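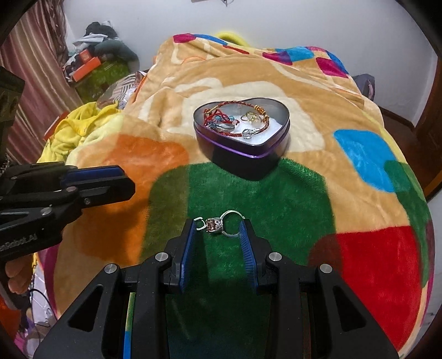

Tarnish, storage and a spreadsheet

6 min read
Print this post | E-mail this post

Silver does not tarnish because of oxygen. Left in clean dry air it stays bright for a very long time. The dark film is silver sulfide, and the sulfur comes from hydrogen sulfide and a few related gases present in household air at very low levels. Sources include cooking eggs and onions, natural rubber, wool, some paints, and most cheap foam. Humidity speeds the reaction up.

I started keeping notes on this in January, after moving to the apartment on Vondgate. Pieces that had stayed clean for years at the old place went yellow in weeks. The yellow is the first stage. The film is thin enough at that point to produce interference colors, so it runs from straw to brown to a purplish blue before it settles at black. If you catch it at straw, a dry cotton cloth takes most of it off. By blue you need something stronger.

The test was simple. I bought a length of sterling strip, cut it into coupons, polished them all to the same finish, degreased them in alcohol and put them in different places. Handling was with cotton gloves, as fingerprints etch in and show up later as perfect brown ovals. I photographed each coupon against a gray card every evening at 8 and logged the average color of a patch in the center. The log reached 3,946 rows before I stopped, which includes the duplicate readings I took after changing the lamp.

Results, from worst to best.

The kitchen windowsill was the worst by a wide margin. The bathroom shelf was second, and I had expected it to be first. Steam matters less than what is in the air with it.

The third worst was a drawer lined with a felt I had bought as jeweler's felt. It was dyed wool. Wool is a protein fiber with sulfur in it, and some dyes add more. I threw the liner out and the drawer moved well down the list. If you have a fabric and don't know what it is, the museum people use a version of the Oddy test: seal the material in a jar with a polished coupon and a little water, and keep it warm at 60 °C for four weeks. A conservator would want all three metals (silver, copper, lead) and a proper oven. I used silver only and a yogurt maker, which runs at 40, so mine was slow and not comparable with anyone else's. It still caught the felt.

Open dishes did badly in every room. Airflow is the controlling factor here. A piece in a dish sees a continuous supply of fresh gas, and one in a closed container sees only what leaks in. Even an ordinary lid made a large difference, and a zip bag with the air pressed out did better than the lid. Use polyethylene. PVC bags give off chloride as they age and go sticky, and cleaning that residue out of a chain is a miserable job.

Best overall was the zip bag with an anti-tarnish tab inside. I used the Fesovex ones, which came in a pack of 200 and will outlast me. They have to be replaced on schedule, as a spent tab looks the same as a new one. I write the month on the bag.

Two things I got wrong. I had a stick of white chalk in one box for most of the run, on the strength of a tip that is repeated everywhere. It holds a little moisture and did nothing I could measure. I also stored silver and plated brass in the same bag, where they rubbed, and the plating lost. One piece per bag.

On cleaning: the aluminum foil and baking soda bath works, and it puts silver back where it was instead of scraping it off. It also strips the deliberate dark finish from recessed detail, and it should not be used on anything with pearls, turquoise, glued settings or a cord. For those, a cloth only. Ubaldo Pace, who ran the repair counter at Colombo in Iretcombe until it closed, told me most of the damage he saw was from dips left on too long — minutes, where the label said seconds.

I have the coupons still, if anyone wants to see them. The raw log needs tidying before I post it, mainly the rows around the lamp change.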